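Handout 4: House Rules and Good Practice for Hand-Held Gripper Recording

Course: Practical Robot Learning, second half
Prepared by Godelieve Postma
Read before your first bench session. Bring a copy with you.

1. What this handout covers

Last week we dealt with fixed arms and the fenced cell. This handout is about the recording benches, where a person holds the grippers and does the task by hand. No powered arm moves at these benches, so the cell rules (enabling switch, speed limit, light curtain) do not apply here. Other rules do. Most of them concern the quality of the recordings, and a few concern people and equipment.

The rules below are the department's own. They are not a published standard and should not be cited as one in your report. Where a real standard covers the same ground, you are expected to look it up yourself. The library has current copies, and you should check the edition before quoting from any of them.

Some background on where the rules come from. Engineers have been recording human movement for machines to repeat for a long time. My oldest teaching note on the subject is from 1963, and half of it is advice on keeping the work surface clear. The equipment has changed a good deal since then. The advice on the work surface has not.

2. Terms

Episode: one complete attempt at the task, from the start pose to the end pose.

Start pose: both grippers in view of the head camera, jaws open, touching nothing.

Reset: putting the objects back for the next episode. A reset is never part of an episode.

Operator: the person holding the grippers.

Second: the person at the log. The second does not touch the table during an episode.

Moment: the logging program on the bench computers. It writes one file per episode and takes the operator's notes.

3. The table 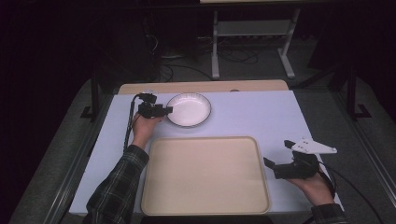 Table rules come first because most rejected episodes go wrong at the table before anyone has picked up an object. Only the objects named on the task card may be on the surface. Phones, pens, cups and task cards stay off it. For the plate and tray task, that means the plate goes toward the back and the tray in front of it, with the tray empty when the episode starts. A tray whose front edge comes nearly to the near edge of the table is acceptable, but no part of it may hang over. Leave room at the sides so that each gripper can approach without crossing the other.

Objects are placed within the limits given on the task card. Within those limits, vary the position between episodes. Do not use tape marks to put an object back in the same spot every time. A model trained on one position learns that position, and you will see this for yourselves in the evaluation session.

Light-colored objects on a light table are hard for the camera. If you are working with such a pair, check the preview before starting and make sure you can make out the rim of each object. If you can't, change the lighting and note the change in Moment. Do not swap the object for a darker one unless the card allows it.

Wipe the table at the start and end of your slot. Use the cloths in the drawer and the Clanine spray, applied to the cloth. Never spray near the grippers.

4. Cables

Each gripper has a cable, and the cable is the part most often damaged.

Route it back along the forearm and away from the work area, on the outer side. The left cable goes off to the left and the right cable to the right. The two should never cross in front of the operator.

Leave enough slack to reach the far edge of the table with the arm extended. Test this before the first episode – both hands, all the way to the back.

Do not let a cable drag across an object. An object moved by a cable makes the episode invalid, even if it moved only slightly and the task was completed.

Floor cables are a trip hazard. The second checks the floor on the operator's side before each block and moves any loop out of the standing area. Cables behind the bench are to be left alone unless you have been shown how they are connected.

5. The operator

Sleeves must be close-fitting or fastened at the wrist. A fastened long sleeve is fine. Take off watches and bracelets. Tie back long hair.

Keep your fingers on the handle and clear of the jaws and finger plates. The grippers do not close with much force, but they do pinch.

Move at a normal, steady speed. Students tend to go too fast when they are bored and too slow when they are being watched. Both show up in the data. If you lose your place in the task, stop, say "discard," and let the second end the episode.

Do not help with your free fingers. If an object can't be moved with the gripper jaws alone, that is a result worth recording. Write it in the notes.

Work in blocks of 30 episodes at most, then change places with your second. Tired operators drop things, and they also begin taking shortcuts without noticing.

6. The head camera

Look at your work. The camera goes where your head goes, and a glance at the clock becomes part of the recording. Before each block, check three points in the preview: the whole work area is in view, both grippers are visible in the start pose, and the lens is clean.

Other people should stay out of the camera's view. If someone walks through, discard the episode. Everyone in the room must have signed the recording consent form, including visitors. Forms are kept by the door. A person may withdraw consent at any time, and the episodes they appear in are then deleted.

7. Keeping or discarding an episode

Keep it if the task was completed within the rules. Also keep it if the task failed through an ordinary error, such as a slipped grasp, and mark it as failed. Failed episodes are useful and you will not lose credit for them.

Discard it if:
– an object was touched by anything other than a gripper
– a gripper left the camera's view for longer than the card allows
– a cable moved an object
– the wrong objects were on the table
– the second spoke to the operator during the task, except to call a stop

Never edit an episode to make it pass. Never change a mark from failed to completed afterward. If you think a mark is wrong, add a note and leave the original alone.

8. Faults and stops

Anyone may call a stop. The operator puts both grippers down on the table, jaws pointing away, and steps back.

Report a damaged cable or a cracked finger plate at once and hang the red tag on the bench. Do not repair finger plates with glue. Spares are in the cabinet marked Plistwood, and Jia in the workshop will fit them.

9. Before the next session

Read section 7 again. Then write down, in your own words, how you would treat an episode in which the plate is lifted correctly but the tray gets bumped by the other gripper. One paragraph is enough. We will compare answers at the start of class, and I expect them to differ.

The December slots fill early. Sign up on the sheet outside the lab.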